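Sep 15, 2018

Cushion cover batch for Dromwood, carrying on from last time. Cut 44 fronts before lunch, all from the heron print, and Domnica got the zips into most of the plain backs. The print drifts towards the selvedge – by the far end of the roll the bird's beak is nearly in the seam. I've put a chalk cross on the ones I don't like and we can argue over them later! 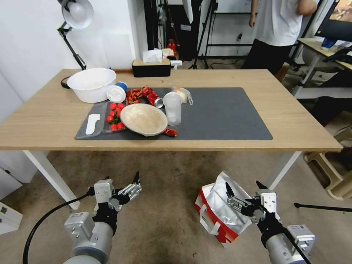 Table with the grey mat, tomatoes at the left.

Zips next. The Stirnitz ones run 3 mm longer than the old sort, so the stop catches under the foot unless you start sewing a bit further in. Anežka found that out the hard way (two needles). I've redrawn the template and pinned it by her machine, so please bin the old card one, it's only going to confuse Algirdas when he's back in October.
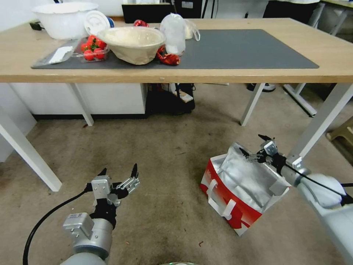
Same table, paper bowl in the middle.

Wash test: the teal backing lost almost 3 per cent in length at 60 degrees and hardly anything across. At 40 I'd guess it's fine but I haven't done it yet. Cornel wants the label to say 60 whatever happens, and I've told him I'm not signing that until the covers stop puckering at the corners.
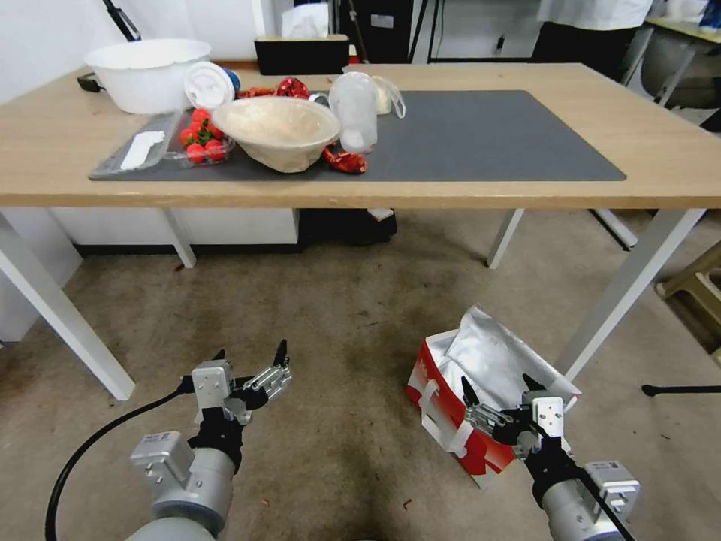 Packing is the other headache. Jindham have ordered 196 covers and want them folded in pairs, front side out, which makes a fat little parcel that won't go in our usual sleeve. I'd like to try a cardboard box, something like the red-and-white one on the carpet, and see how many pairs lie flat in it before the lid bulges. Horațiu has the price list from Sârbu for plain brown ones. Still to do: trim the piping ends, ring about more teal thread, recut the crossed fronts if there's enough roll left.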